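Home / Textbooks / Food and the Household / Chapter 7

CHAPTER 7
Packaged Food: Cans, Bottles and the Kitchen Table

In this chapter you will learn how food packaging is made to be opened, stored and read. You will also practise sorting shopping before it goes into the cupboard. Key words are set out in the glossary on page 413.

Most homes keep some food that does not need a fridge. Soup, beans, fruit and fish are sold in metal cans, and drinks and cooking oils are sold in bottles. A can of soup is cooked and sealed before it leaves the factory. The seal keeps air and germs out, so the soup will keep for a long time in a cool, dry cupboard. Once the can has been opened, any soup left over should go into a covered dish and into the fridge.

Cans used to be made with plain lids, and every kitchen drawer held an opener. Many lids now have a ring that is lifted and pulled back. The edge left behind is sharp. Hold the can steady on a flat surface while you pull, and keep your fingers away from the rim.

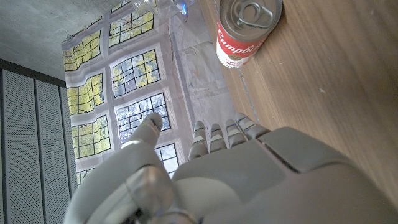 By the Flavthorpe Household Studies Writing Group
Second edition, revised in February

The can of Campbell's Tomato Bisque has a silver lid with a ring pull, and a red and white label. The maker's name is in large script and the kind of soup is in much smaller print. Shoppers in a hurry often read only the large words, and get home with the wrong soup. Get into the habit of finding the small print first.

A clear plastic bottle lies on its side near the can. Round containers roll when they are put down like this, and on a table they may end up on the floor. Stand bottles upright when you unpack, with the heavy ones at the back. Check that caps are tight before anything goes on a shelf.

7.1 Unpacking and sorting

Clear and wipe the table before you start. Put cans together, then bottles, then packets. Look at the date on each item and place the oldest at the front of the shelf, where it will be used first. Set aside any can that is swollen, leaking or badly dented along a seam. It should not be eaten.

Activity

Choose 5 items from a kitchen cupboard at home or at school. For each one, write down the name of the food, the weight or volume, the date and how the package is opened. Then write a paragraph of no more than 200 words on which label was the hardest to read, and why.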